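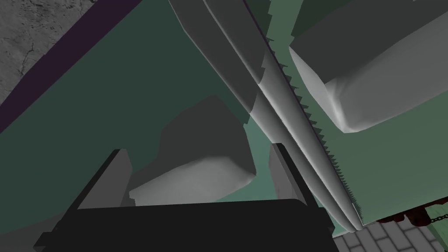 Werkstatt-Tipps: Greifen üben in der Simulation

Wer zu Hause oder im Vereinskeller einen kleinen Greifarm betreibt, kennt das Problem: Die Backen treffen das Teil, aber das Nachbarteil kommt gleich mit. Bei uns in Zesberg haben wir deshalb im September eine Methode ausprobiert, die mich wirklich begeistert. Wir lassen den Greifer erst in der Simulation üben, und zwar mit der Ansicht direkt von der Hand aus. Oben steht ein gerundeter grauer Block zwischen den beiden Fingern, gleich daneben läuft eine lange gezahnte Leiste schräg durchs Bild. Genau solche engen Nachbarschaften sind interessant!

Was wir gemessen haben

Im Projekt Cuvex liefen 400 simulierte Griffe, alle mit Störteilen dicht am Ziel. Mit fester Beleuchtung und immer derselben Tischfarbe im Training saßen 74 Prozent davon. Danach haben wir Farben, Böden und Blickwinkel bei jedem Trainingslauf neu gewürfelt, und plötzlich waren es 363 von 400. Das Netz war dasselbe, die Trainingszeit auch. Ich habe die Auswertung zweimal laufen lassen, so gefreut habe ich mich.

Tipps zum Nachmachen

Einfache Formen reichen für den Anfang völlig. Graue Klötze ohne Textur sind schnell gerechnet, und der Greifer lernt daran schon sehr viel über Kanten und Abstände.

Den Untergrund kräftig variieren. Bei uns wechseln sich grüne Flächen, Stein und Fliesen ab. Ein heller Streifen am Rand hat das alte Modell übrigens gern für ein Werkstück gehalten.

Gezahnte oder gerippte Teile früh dazunehmen. Die vielen kleinen Kanten verwirren die Abstandsschätzung, da trennt sich schnell das gute vom mäßigen Modell.

Die Finger im Bild lassen! Wir hatten sie zuerst ausgeblendet, das kostete Genauigkeit beim Zufassen.

Pro Griff ungefähr 4 Sekunden Simulationszeit einplanen, auf einem älteren Rechner mehr. Am besten über Nacht rechnen lassen — morgens liegt die Tabelle fertig da.

Fehlgriffe nicht löschen. Im Ordner nach Ursache sortiert (Nachbarteil berührt, zu hoch gegriffen, schräg angesetzt) zeigen sie schnell, was in den nächsten Lauf gehört.

Noch offen

Die Zahlen gelten nur für die Simulation. Der Versuch am echten Arm mit den Jasetti-Backen kommt als Nächstes, dann auch mit glänzenden Teilen, auf die ich besonders gespannt bin.

Stand: 10. Oktober 2021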